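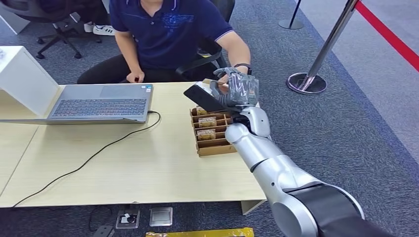

November 11, 2021

Boiler pressure down again overnight, from 1.5 to 0.9 bar. Topped up to 1.4 before breakfast and bled the landing radiator, which gave air for 20 seconds and then a steady dribble. No damp under the hall boards. I suspect the expansion vessel — the Jandberg manual gives a precharge of 0.75 bar and I have not checked it in two winters.

Flow temperature lowered to 55. The back bedroom took 94 minutes to reach 18 degrees, slower than last week, though the wind was from the north.

Rang Salameh about a replacement valve. Part 501 is out of stock until January. Sasska have one but want the old one returned first, so I would have no heating in between. Will wait.

Gas meter read at nine. Loft hatch still needs a new seal.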